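How to Clean a Tile Floor Without Hating It

I put this off for most of May. The kitchen floor at our place is small square tile, laid by someone with strong opinions about grout and no intention of ever cleaning any, and there comes a point where you can tell which parts of the room people walk in. My neighbor Brenda Pearce does hers every month. We don't discuss it.

What you need

A broom or vacuum, a bucket, a stiff grout brush, a sponge with a scrubbing side, a few old towels, and dish soap. Baking soda for the bad spots. You can buy a special grout product if you like. I have owned three, and they live under the sink in order of disappointment.

Before you start, find out what your tile is. Glazed ceramic and porcelain will put up with nearly anything. Marble, limestone and travertine will not, and vinegar will leave dull marks on them that you get to look at for the rest of your mortgage. If you aren't sure, use plain soap and water and try it behind the fridge first.

Step 1. Clear the floor

Chairs, mats, the dog's bowls, the dog. Then sweep, and sweep again along the baseboards. Any grit you leave behind turns into mud the moment it meets water, and mud goes straight into the grout lines, where it will be very happy.

Step 2. Wet a small patch

Mix a squirt of soap into 4 quarts of warm water. Small means the size of a bath mat. The first time I did this I soaked the whole room with great confidence and then had to get out of it in my socks.

Give the soap five minutes to work. I know it looks like nothing is happening. Go and be impatient somewhere else.
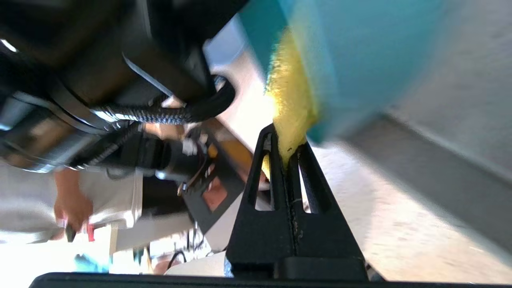

Step 3. Scrub the lines, then the tile

Brush the grout first, in short strokes along the line. Where it's really dark, make a paste from baking soda and a little water, press it in with your finger, and leave it ten minutes before you brush. Once the lines look decent, go over the tile faces with the scrubbing side of the sponge. Go easy on anything shiny. Polished tile scratches, and it keeps the scratches.

Skip the wire brush. My brother-in-law used one and now has less grout than he paid for.

Step 4. Get the dirty water up

People rush this part, me included. If the gray water dries where it is, you've moved the dirt and given it a rinse. Mop it up with a towel, wipe with clean water, then wipe once more with a dry towel. Change the bucket when you can't see the bottom — and yes, that will be sooner than you'd like.

Step 5. Repeat until your knees object

Work toward the door. Fold a towel under your knees, or buy a gardening pad and pretend it's for the garden.

Sealing

Let everything dry overnight, longer if the weather is damp. Cement grout does better with a sealer, brushed on thin, with the extra wiped off the tile before it sets. Epoxy grout doesn't need it. To check an old seal, put a few drops of water on a line. If they sit up, leave it alone. If the grout goes dark, you have plans for the weekend.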